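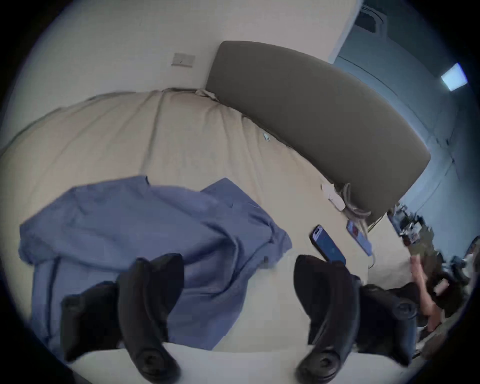
By Berwyn Meredith
Tips editor and reluctant gripper mechanic

Keeping a two-finger hand gripper in shape when the work is bedding

I look after the grippers we use for practice on shirts, sheets and pillows, and I have read most of the advice going around about them. A lot of it comes from people selling pads. What follows is what I do, and where I think the usual tips are a waste of your evening.

Start with the bolts. The pivot bolts at the root of each finger work loose, and fabric work is worse for them than blocks or cups, whatever the Heitmann leaflet says. Put a hex key on them before each session. You want snug and no more. If the finger drags when you open it by hand, back the bolt off a hair and try again.

Then the pads. Wipe them with a damp cloth, let them dry, and leave it there. I tried the rubber restorer from Pridari for a month and could not tell the treated finger from the other one.
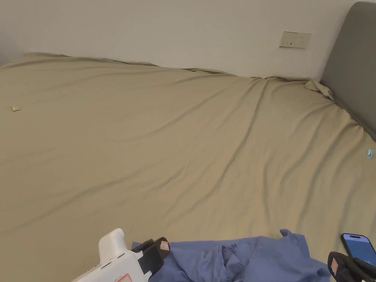
Gisela Vogler wrote in to say I am wrong about the damp cloth. She says plain water leaves the lint where it was and just flattens it, and she goes over her pads with sticky tape first. Fair enough. I have tried it since and the tape does lift more, though I would not press hard on a pad that is already peeling at the corner.

Closing the gripper on nothing is the next check. Both pads should meet flat, top edge to top edge. If you see light at one side, one finger is sitting crooked, and no amount of adjusting in the software will cure that. Take the finger off, clean the seat, put it back.

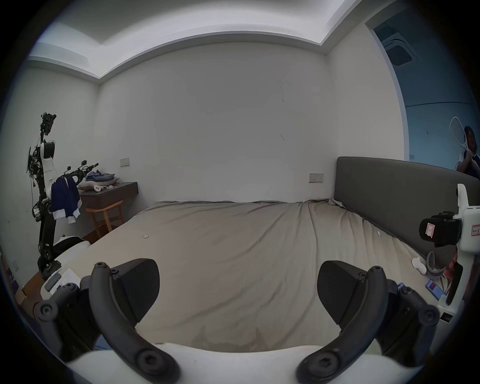
The same goes for the open position. People set the fingers as wide as they will go and assume wider is better. I doubt it. On thin cloth a wide start mostly means a longer close and more chance to push the fold away before you have hold of it. I take 5 millimeters off the full travel and leave it.

Spare fingers: buy one pair. The shop in Trenholm will try to sell you 4.

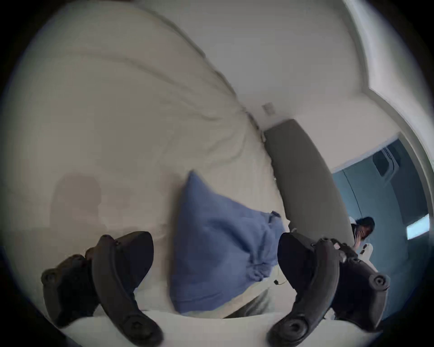
Lint is the thing I would spend time on if I only had ten minutes. It gets into the hubs and mats around the screw heads, and then the key won't seat. Bedding sheds more than you expect. Look where the duvet is pushed up against the gray headboard and there are little white threads caught in the seam, and I have picked the same sort of stuff out of a hub with a toothpick. A dry paintbrush does it too. Skip the canned air -- it drives the fluff deeper in.

Last checked 26/03/2026. The grease question will have to wait until June.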